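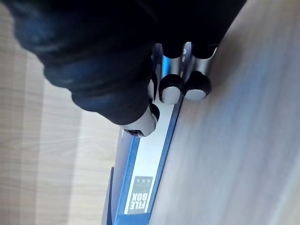 How to sort ten years of household papers in one weekend

When we moved from Purnberg to our present apartment, we carried the papers with us in shopping bags. Tax letters, warranty cards, school reports, the manual of a washing machine we sold long ago. For three years the bags stood behind the bedroom door. Last November I needed one insurance letter and searched for it the whole evening, and after this I decided to make a system. I write down the steps as I did them, with the mistakes also.

What you need

File boxes with a lid, hanging folders, a soft pencil, paper labels and a big trash bag. I paid 40 dollars for everything at the Zanard store on Bramwell Street. Do not buy the folders in many colors. I tried it, and after one week I did not remember what green means.

Step 1. Put all papers in one place

Collect from the kitchen drawer, the car, the coat pockets and the old handbags. Do not read anything yet. If you begin to read, you will sit on the floor with a letter from your aunt until dinner.

Step 2. Make four piles

The piles are: keep forever, keep some years, needs an answer, throw away. Birth and marriage certificates, diplomas and the papers of the house go to the first pile. Tax returns and the receipts that belong to them go to the second. How many years you must keep them depends on where you live, so please check this with your tax office before you throw out anything.

The third pile should be small. Mine had an unpaid parking ticket, number 3846, and I paid it the same night.

Step 3. Take out staples and plastic covers

This is slow work, but the folders become much thinner. Paper clips also leave brown marks after some time. For pages which must stay together I fold one sheet of plain paper around them.

Step 4. Name the folders

Use the word that you will think of when you search. I had first a folder "Mobility" and never found the car papers in it. Now it is called "Car". Write with pencil in the beginning, because half of the names will change in the first month.

My folders at this moment:

Apartment
Bank
Car
Doctor and dentist
School
Taxes
Warranties
Work

Step 5. Fill the boxes, but not completely

Leave a space as wide as your hand in every box. A full box is hard to use - you pull one folder and three others come with it. Put the label on the short side if the box will stand on a shelf like a book, and on the long side if it will stand under a bed.

Step 6. Destroy what has your name on it

Bank statements and medical bills should be shredded. My neighbor Brenda Oakley lent me her small shredder, which takes five sheets at once and then must rest. If you have a lot, ask in a copy shop. The one in Zuvside took a full bag from me on Thursday.

How to keep it in order

I have one open tray near the door for new mail. On the first Sunday of the month I empty it into the folders, with a cup of tea, and it takes the time of the tea. Warranties I check once a year - when the time is over, the paper goes out, but the manual stays as long as we have the machine.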